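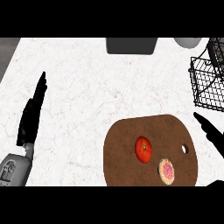

The Clorkness cell is a two-armed kitchen workcell and its matching simulated twin, used for developing food-handling routines such as sorting, placing and handing over produce. It was put together at the Agyeman workshop on a pair of Stunix arms and is run by the Gavov control package. The cell is best known for the care that goes into its setup. Every joint offset, finger shape and camera angle on the real bench has a counterpart in the rendered one, and the two are kept in step by a maintenance routine that has become something of a model for small workshops.

Layout

The two arms work from opposite sides of a marble countertop, so that their grippers can face each other across the work. Each hand is black with long fingers that taper to a point, a shape chosen for reaching between objects that sit close together. The left arm has a light gray wrist housing, joined to the hand by a narrow neck. Props vary with the task. A common starting layout in the simulator has a wooden cutting board with a tomato and a slice of citrus on it and a wire basket farther back, with open counter left over for the arms to move through.

The simulated view is rendered as a wide strip with solid black bands above and below. The bands are padding. The control package expects a taller picture than the cell's cameras deliver, and filling the difference with black was found to be far kinder to calibration than stretching. New users sometimes crop the bands away, which shifts every pixel position and leads to a very puzzling afternoon!

Setup

Setting up the cell from nothing takes a patient operator most of a working day. The arms are bolted down first and left unpowered while the counter is leveled. Each arm is then brought to its home pose by hand, and the joint readings are stored as zero offsets. The same numbers are typed into the simulator's arm file. Gavov refuses to start if the real and simulated files disagree, a feature added after an early version let the twin drift for weeks without a warning.

Finger alignment comes next, and it is the most enjoyable part of the job for anyone who likes fine mechanical work. The fingers are closed flat against each other and checked from the side for a gap. In a well-adjusted hand they form a single blade with no light showing along the seam. If a gap appears, the finger carrier is loosened, a shim is slid in behind it, and the screws are brought up again in small turns, alternating sides. The closed position is then recorded as the gripper's zero.

The camera is set last. Its overhead view has to take in the hands and the working part of the counter, though the arms themselves are allowed to run out of view. The operator touches each fingertip to a set of 9 marks on a calibration sheet, and the software solves for the camera position. A matching pass is run in the simulator, where the rendered camera is nudged until the marks fall in the same places.

Contact settings

Getting round objects to behave is a subject of its own. A simulated tomato will roll off at the slightest touch if its friction is too low, and will cling to a fingertip as though glued if it is too high. The cell's default closing force for produce is 900 on the controller's internal scale, with a ceiling of 2000 that applies to every object. Citrus slices are handled differently from whole fruit — they lie flat, offer very little edge to grip, and are usually approached with the fingers low and nearly parallel to the board.

The cutting board also needs attention. It is modeled as a separate body resting on the stone, with its own thickness and a small hanging hole near one edge. Early files treated the hole as solid, and a finger could then appear to be stopped by nothing at all. The present model has a true opening with the counter showing through. The board's rounded, uneven outline is followed closely too, so that a finger coming down beside the board meets stone where it should.

Routine care

Daily care of the physical cell is light. The fingers are wiped, the wrist screws are checked for looseness, and the arms are sent home once before work begins. After every 50 hours of running, the finger zero is taken again and the result compared with the stored value. A small change is entered in both arm files. A large one usually means a worn carrier, and the hand is taken off for inspection.

The simulated cell has a routine of its own. A short reset test loads the starting layout, lets every object settle, and checks that none has sunk into the counter or crept away from its place. Wire baskets are the usual offenders. Their mesh is built from a great many thin pieces, and a careless edit can leave the basket trembling on the stone — a sight that longtime users greet with real affection.

Common faults

The fault reported most often is a mirrored arm file, in which the left and right hands have been given each other's offsets. Both arms still move smoothly, but each reaches past its target by the same amount. Reloading the files in the correct order clears it.

A second fault is finger clash, where the two hands meet over the middle of the counter. Gavov keeps a clearance zone around each hand, and the zone must be redrawn whenever fingers of a different length are fitted.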